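About Liston

Liston is a small robotics lab with a long name on its lease and a short one on its door. We teach two-armed robots to tidy up, mostly in houses that don't exist. The houses are simulated. The mess is, in spirit, very real.

Our main line of work is a training method called Turkine. We fill a rendered room with things that have no business being together, set a robot to work in it, and study what it does when the counter in front of it makes no sense. 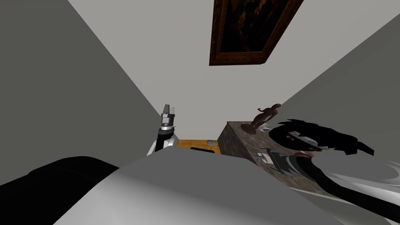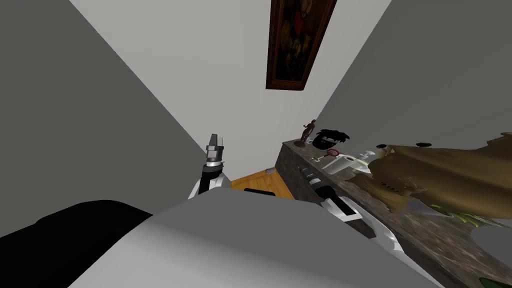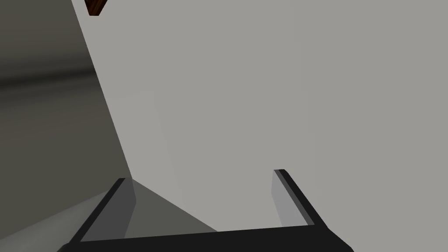

Why train a robot in a cluttered simulated room before giving it a real one?

A robot that has only practiced on neat rooms learns the rooms and very little about the objects. It comes to expect that the thing on the counter is a mug. In simulation we can change the contents of a room in seconds, repeat the same reach as often as we like, and break any number of vases without writing to anyone's insurance company. The real room comes later, once the bad habits are cheap enough to fix.

How we got started

Thaddäus Riedl and Waltraud Egger met while working on the same grasping problem from opposite ends of a corridor. Thaddäus believed robots needed better hands. Waltraud believed they needed worse houses. They argued for most of a winter, then rented two rooms above a shop that sells bathroom tile and set up Liston to settle the matter. It remains unsettled, and they now have staff.

The first thing we built was Cetberg, our room generator. Early Cetberg rooms were polite places with a table, a bowl and a great deal of daylight. Robots did very well in them and very badly everywhere else. Waltraud started adding things. There are now 2,303 objects in the Cetberg library, and she has been asked to slow down.

What Turkine does

Most training setups pick objects that suit the room. Kitchens get pans, offices get staplers. Turkine picks them with almost no regard for the room at all. Each training run uses 1,000 rooms, and in each one the robot has to find a named object, reach it, pick it up and put it somewhere else without knocking over its neighbors.

The part we are proudest of is duller to describe. When a grasp fails, Turkine rebuilds the same room with one thing changed – the object turned a little, or a neighbor moved closer – and has the robot try again. The idea is to find out which detail caused the trouble. A run made of these near-repeats teaches more than a run of fresh rooms, at least for the kinds of objects we have tried. We would like it to be true of all objects. We have not tried all objects.

What we found

On our own test set, a robot trained with Turkine picked up the right object in 98 percent of the simulated rooms. We printed that number on a mug. Then we tried the same controller on the real arms in the back room, and the mug was moved to a lower shelf.

Hard, upright objects carried over well from simulation. Soft ones did not. Anything that sags, folds or sheds is still difficult for us, both because it is hard to grip and because it is hard to simulate in the first place. A rendered cloth behaves nicely in a way that cloth never has. Thaddäus has taken this as proof that he was right about the hands.

We publish the failures along with the scores, sorted by object and by type of mistake. The failure list is longer and, we're told, a better read.

What we're working on now

Manninen is our current project, and it deals with reaching past things. A robot that can grab a bottle on an open counter may still freeze when the bottle stands behind a plant. People solve this by leaning. Our robots are learning to lean, with mixed results and some lovely video of them bowing to furniture.

Working with us

We take on interns twice a year, starting in March and again in the fall. You should be able to write code other people can read, and you should be willing to spend an afternoon watching a robot miss the same cup. A background in robotics is useful. We have also done well with a former piano tuner and somebody who used to design shop windows.

If you run a lab and want to test your own controller in Cetberg rooms, write to Waltraud. If you want to talk about hands, write to Thaddäus, and leave yourself some time.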